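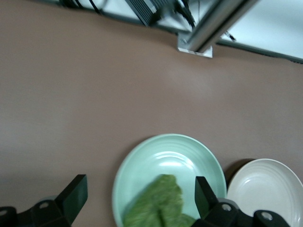 3. The plate and the table

3.1 Choosing a plate

I had assumed that picking a plate would take me an afternoon. It took most of March. The pilot at Ketton had used whatever was in the canteen cupboard, a heavy white thing with a flat rim, and when I went back through my notes I found that people kept commenting on it. It reminded them of school, or of a hotel breakfast, and one person told me at some length about a wedding. None of that is any use if what you want to know is where somebody puts a plate down when they lay a table for one, and how long they fiddle with it afterwards.

So I wanted a plate that people would be happy to eat from at home but wouldn't have much to say about. I ended up with two, both from the Grosetia range: a plain one, and a mint-green one with rings pressed into the rim. The green one is the plate in Figure 2. It's round and ceramic, and the rim is wide and lifts very gently, so you can get your fingers under it without tipping the thing (I did try a coupe shape first, the kind with no real rim at all, and people picked it up with both hands as if it were a bowl of soup). I left the coupe out after that.

The rings matter more than I expected. I had bought that plate for its colour and thought of the ridges as decoration. But a ridged rim gives your thumb something to find, and several people ran a thumb round it before letting go. I have kept these small touches separate from proper adjustments in the coding, where an adjustment means the plate has to slide or turn on the table. A thumb on the rim with no movement is logged as a touch and nothing more.

3.2 Choosing a table

The table was easier, mainly as I was stricter about it. The Ketton table had a strong grain running along its length and everybody lined things up with it! You could have predicted where the fork would go from the grain alone. For the main study I asked for a top with no pattern of any kind, and what we got was the mauve-brown one shown with the plate in Figure 2. I call it mauve-brown; my co-workers have called it taupe, dusty pink and "that colour", and I've given up trying to settle it. It is matt and smooth and the same shade all over, and the green shows up against it very clearly, which was a great help when I came to go through the pictures afterwards.

Matt doesn't mean it never catches the light, mind you. There's a soft pale patch of glare on it in the figure, and I did wonder whether people would treat a patch like that as a sort of target, or steer round it. I moved the lamp between sessions so that the glare wouldn't always fall in one spot, and I noted its position on the session sheet each time. I come back to this in Section 5.

We didn't use a cloth or a mat. A mat tells you where the plate goes, and then you've measured the mat.

3.3 What people were asked to do

There were 63 people in the main study and 17 in the pilot, and nobody took part in both. Each person laid the table three times, once with the plain plate, once with the green, and once with whichever of the two they fancied. I said, "Lay this for one person having supper," and then kept quiet. If they asked which side was the front I told them to decide for themselves. Quite a few asked!

Cutlery came from the Rusu set, with a knife, a fork and a spoon handed over together in a napkin. I had the glass down as optional and more or less regret it, as the people who used one tended to shift the plate a second time to make room, and I then had to work out whether that counted as the same adjustment or a new one. In the end I counted it as new if the hand had left the plate in between.

The plates were washed and dried by hand before every session with Verau washing-up liquid and a plain cotton towel. A plate that's still a bit damp underneath sticks and then skids, and you can see people being startled by it in the pilot recordings. I threw out two pilot trials for that reason and dried everything twice from then on.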